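Sizing a Small Off-Grid Photovoltaic System for the Grotarley Field Station
Term project report, Renewable Energy Systems

Summary
The report covers the load estimate, array sizing and battery selection for a remote weather and water monitoring station at Grotarley. Grid connection was ruled out on cost before the project started.
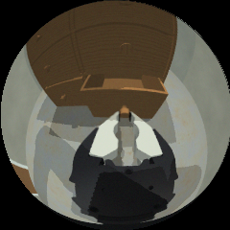
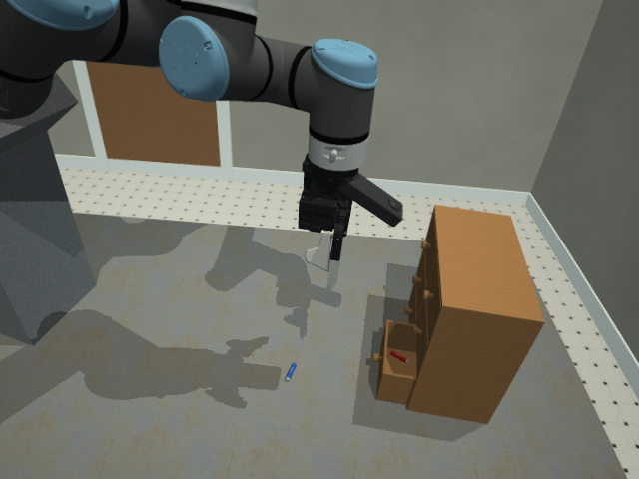
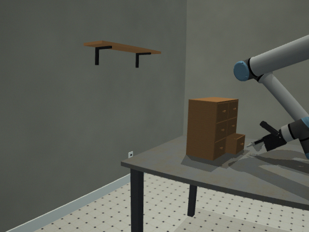 Submitted by: Project Group 9, Pennington
Date: 31 January 2018

1. Load
The station runs a data logger, a radio link, a small pump and two lights. The pump accounts for more than half of the daily demand. Total demand at the DC bus is 638 Wh per day, including inverter standby losses. The lights are used only during service visits but were kept in the total.

2. Array
March was taken as the design month, as the station is closed over winter and the logger alone then runs at a reduced rate. Two mounting options were compared: flat on the roof, and tilted on a ground frame facing south. The tilted frame gave the higher March yield and was selected. Shading from the ridge to the east delays useful output in the morning — the yield model was corrected for this.

3. Battery
Lead-acid and lithium iron phosphate units were compared. The Clotska lead-acid bank was cheaper to buy but needed a larger enclosure and a deeper reserve at low temperature. The Wamitis lithium unit was chosen, with a heater pad fed from the array side of the controller.

4. Results
The model was run at hourly steps. Modeled array output in the design month was 471 Wh on the worst day, so the battery covers the shortfall. State of charge did not fall below 33 percent in any run.

5. Open points
Cable losses were calculated for one route only. Snow cover on the modules was not modeled.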